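Course handout: Introduction to Workplace Automation
Demonstration visit to the Utico workshop, Tatthorpe
Issued Apr 27, 2024

## Purpose of the visit

Students will attend one demonstration at the Utico workshop in Tatthorpe. The visit supports Unit 6 of the course (Grasping and Handling) and should be read alongside the lecture notes on contact and friction. Attendance is recorded, and the written task at the end of this handout counts towards the coursework mark.

The group is limited to 40. Students who cannot attend may apply to the course office for a place on the repeat visit in September.

## Arrival

The coach leaves from the Strachan Building. Closed shoes must be worn, and bags are to be left in the lockers by the entrance. Students should remain behind the yellow line whenever the arm is powered, including when it is standing still between runs.

## The demonstration

The session concerns light packaging. Staff will run an arm fitted with the Belura gripper, first on rigid blocks and then on paper goods. A block can be held with far more force than it needs and will show no sign of it. A paper cup gives way under quite a small load, and the wall may buckle before the grip is secure. The operator therefore sets a closing limit before each run, and students will be shown how the setting is changed.

Attention should be paid to the view from the small camera carried close to the gripper, which is relayed to the screen beside the cell. At short range a cup can fill most of the picture - a useful reminder that the camera nearest the work often sees the least of its surroundings. In the view reproduced in this handout, the rounded tip of a black finger is against the side of a white paper cup, a little above the point where the wall curves in towards the rim. 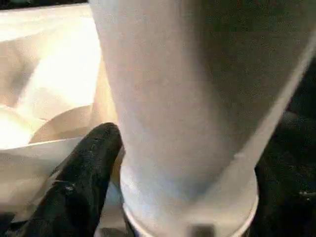 ## Points to note

- Where on the wall the finger makes contact, and whether the cup is wider or narrower at that height.
- The effect of strong light on pale materials. White paper beside a white cup can be difficult to separate on the screen.
- What the operator checks by eye and what is left to the controller.

## Written task

Submit a report of no more than 300 words on one run seen during the visit. State the object handled, the order of the movements and one change you would make to the set-up. A labelled sketch may be added and is not included in the word limit. Reports under 200 words will be returned unmarked.

Work should be handed in at the course office with the standard cover sheet attached.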